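Brustanel build group, minutes
19th January, back room at Fukgate

Started late, heater again. Last minutes ok, no changes.

1. Grippers
Both Pultis hand units now assembled. New finger mounts went on without drilling, good. Left over from last time: screws on the front housing were working loose, threadlock agreed, small bottle already in the drawer. Cable strain relief still not done on either one. Printed spare fingers came out a bit stringy, useable after a scrape. Slower print next time.

2. Arm (Prata)
Base plate cut and bolted. Shoulder joint still has play, 3 washers didnt fix it. Suggestion to swap the bearing before touching any software. Agreed. Do not run it at full speed till then, this was said last time too.

3. Money
569 left in the pot. Motor drivers come out of that, order to go in this week. No new tools until February. Long discussion re second printer, no decision, carried over.

4. Recording clips for the folding job
Target stays at 3000 clips, all by hand with the two units, no arm involved yet. Clothes first, towels later. Knits are harder than shirts, fingers want to grab both layers. Try gripping nearer the cuff. Bad takes get marked the same day, not left for the end, the folder is a mess. File names: date first, then unit number, then garment. Please stick to it.
Check the lens glass before each run, soft cloth only, no paper towel.
Home sessions fine as long as the clips get copied over to the shared drive. Shots from home go under this item, one so far, patterned sweater held in the yellow fingers and second unit in hand on the right.

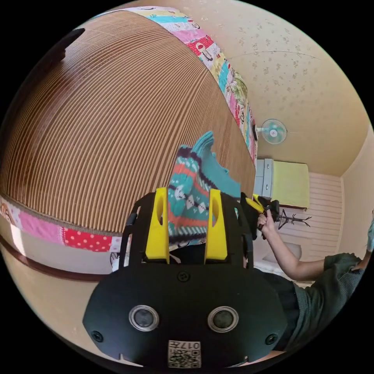 5. AOB
Key to the store cupboard, needs a second copy. Bin for PLA scraps is full, take it out when you leave. Label the 4 mm bolts, they keep going in with the 3s.
Next meeting in February, same room, bring own mug.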